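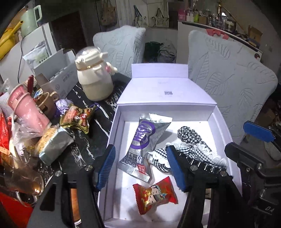 Posted by pennyloaf_k in Gifts, Wrapping & Mailing – July 19, 2021

How do I fill a lavender gift box so it doesn't look half empty (and nothing gets wrecked in the mail)??

Ok quick one, need to get these out the door. Doing little favor boxes for my daughter's birthday, she's turning 14, and half her friends moved away or are gone for the summer so theirs have to be mailed. Boxes are from Purnport, lavender cardboard, fold-back lid with the skinny flap. Cute boxes. Color is exactly what she wanted.

So far each one gets: the silver snack packet with the big purple ring logo, one of the tiny red and gold wrapped ones with the sleepy cartoon faces, and the gingham hair claw with the scalloped white edge. That's it. That's the budget.

Problems:

It looks kind of sad?? Everything just sort of sits on the bottom. Snack on the left going diagonal, hair thing on the right, little candy floating around down front. Lots of pale box showing. I don't want to buy more STUFF, I want it to look fuller with what's in there.

Then the hair claw. It's fabric on top but the teeth are black and hard and shiny. In the mail it's going to be knocking against the snack bag the whole way. Will it poke a hole? Do the teeth go down or up? If they go down it sits wonky, if they go on the side you see the teeth and not the gingham, and the gingham is the whole point.

And July. Snacks in July, in a truck. Not sure what the little red and gold one is filled with to be honest, I can't read the wrapper. If it has chocolate in it I guess that's a mess.

Last thing, there's a small square code printed inside the lid and some lettering over it so faint I can hardly see it. Want to cover it up with a note or sticker. Is there some reason not to? Does the post office need it (probably dumb)

Oh and the bottom of the tray has tiny dark specks on it. Not sure if that's crumbs or just the cardboard. Does it wipe off or will that smear the color.

Need to mail by the end of the week so fast answers good. Thank you!!

tissue_and_twine wrote:

Did a ton of these for my sister's shower, 34 boxes, same kind of fold-back lid, so here's what I'd do. Going in the order you asked more or less.

Looking empty. It's the floor that does it. You've got a pale floor with flat things lying on it and the eye goes right to the blank parts. Raise the floor. Crumple one sheet of tissue – loosely, don't mash it – and tuck it so it's higher at the back than the front. Now everything leans toward whoever opens it. Same stuff, looks like twice as much. I'd use white or silver. Do NOT try to match the lavender, you'll get close and it'll look like a mistake. I tried with my mint ones and it bugged me the whole party.

Crinkle paper works too and looks fuller but it gets into everything, and I mean it'll be in the claw teeth for good. Those kids will be picking it out. Tissue under the hair thing at least, crinkle on the other side if you really want it.

Layout. Snack packet goes at the back, standing or leaning on the tissue, logo facing front. It's the biggest and it's shiny so let it be the backdrop. Right now you have it down one side and it takes up that whole side. Put the gingham in front of it, a little off to the right. Silver behind black and white check is going to look really good. Little candy up front on the left by itself, face side up. It's the smallest so it needs its own spot or it disappears.

Make sure the packet is right way up when you lean it!! Sounds obvious. I had a bunch of tea bags upside down and didn't see until the photos.

Hair claw. Teeth down, into the tissue. That's the other reason for the tissue, the teeth sink in and it quits wobbling. Then the bunched up part of the gingham sits on top where you can see it. For the mailed ones I'd do one more step: fold a strip of thin card into a V and slide the teeth in it. Cereal box card is fine. Plain side out so you don't see half a cereal logo. Takes a minute per box. No tape on the fabric, ever, it pulls at the trim.

Will it poke a hole in the bag. Probably not just from sitting there, but pressed up against it with other packages on top, yeah I could see it. The crimped ends are tough, it's the middle of the bag that gives. The card strip fixes it.

Don't fold or squash the snack bag down to fit either. They're usually puffed with air so what's inside doesn't break. If the lid pushes down on it then lean it lower.

Specks. Dry first. Soft clean paintbrush or a makeup brush, tip the box over and flick. If they come out they were crumbs or dust. If they don't move it's in the cardboard, leave it, the tissue covers it. Please don't use a wet wipe on colored cardboard. Some of it is fine and some of it goes blotchy and you won't know which till it's too late. Test on one you can spare if you have to.

Code in the lid, I wouldn't worry, put your note over it. Try it on one box first in case the glue makes the cardboard bubble.

rgb_mailroom wrote:

mail side only

1. the lavender box is not your shipping box. put it inside a plain one with an inch or so of padding on every side. pretty boxes with fold lids pop open and the corners get crushed. a padded envelope is NOT enough, seen it too many times

2. shake it. closed up, before you tape the outer box. if you hear the candy rattling add more tissue on top too, not just under. people forget the top

3. small sticker or a bit of paper tape on the lid of the inner box so it stays shut. ribbon slides off

4. code inside a lid has nothing to do with the post office. they only see the outside. the one on the lid is probably the box company's or the shop's. scan it with your phone if you're curious, then cover it

5. heat. if you can't read what it is, treat it like it melts. put it in a little zip bag inside the box, press the air out. ugly but if it goes it only ruins itself and not the fabric. or leave it out of the mailed ones and swap in a hard candy. mail early in the week so it isnt sitting in a warehouse over a weekend

also weigh one fully packed before you buy postage for all of them. Took 17 of mine back home once to redo labels

dusty_elm40 wrote:

Just stick a balloon in there, or confetti. Fills it right up. Kids don't care about the layout.

pennyloaf_k (original poster) added:

Ok did a test box last night. Tissue trick is really good, it's like a different box. Went with white. Leaned the snack at the back like you said and the gingham in front and my daughter walked by and said oh that's nice, which from her is a lot.

Teeth in the V strip works. First one I made was too tall and stuck out, so cut it down lower then the fabric edge and you can't see it.

Brushed out the box. Some specks came off, some didn't. Fine. Covered.

Code didn't do anything when I held my phone up to it, maybe it's too small or my phone's too old. Covering it. Making the note a square of white card with double sided tape in the corners.

No confetti, sorry. I've got carpet.

Still going back and forth on the little candy. The sleepy faces are so cute and they go with the theme (sleepover). Thinking zip bag for mailed ones and loose for the ones getting handed out at home. I have 14 boxes total and most of them are the hand out kind so it's not a big job.

Comments

hallie.b
Can you put the hair claw OUTSIDE, clipped on the ribbon? Saw a shop in Zimcombe do it with scrunchies. Only for the ones you hand over, obviously

pennyloaf_k
ooh. Box is kind of wide for ribbon but maybe. Will try it

marrow_st
We order the Tokgöz tissue, it's thinner then the party store kind so you need two sheets for a box that size. The party store one is fine with one

quietkettle
Check the snack for allergy stuff before you send it to other people's kids. If the label isn't in English look up the product or text the parents a photo of the back. Took me two minutes and one mom was very glad I asked

tissue_and_twine
^ yes this. should've said it. Write what's in the box on the back of the note card, that way it's all in one place

pennyloaf_k
Good call, texting them tonight

ninefold
do you need the skinny flap tucked in or out when it closes? mine from Purnport always bulges at the front

rgb_mailroom
in. tuck it inside the front wall, crease it first with your fingernail. if it bulges its usually the tissue bunching under it, push it back

ninefold
that was it, thx

oldgrayscarf
What about a fabric smell, does the snack pick it up? New hair stuff sometimes smells like a suitcase. I air mine out on the windowsill overnight

Related on Skulora Help

Tissue, crinkle paper or shredded paper for small boxes?
How to keep a fold-lid gift box closed without ribbon
Mailing candy in hot weather
Party favors for teens that aren't junk
Getting a crease out of a cardboard lid
Hair clips and claws – how to wrap them so they keep their shape
Best size outer box for a small gift box
Cheap sleepover favors, April thread (closed)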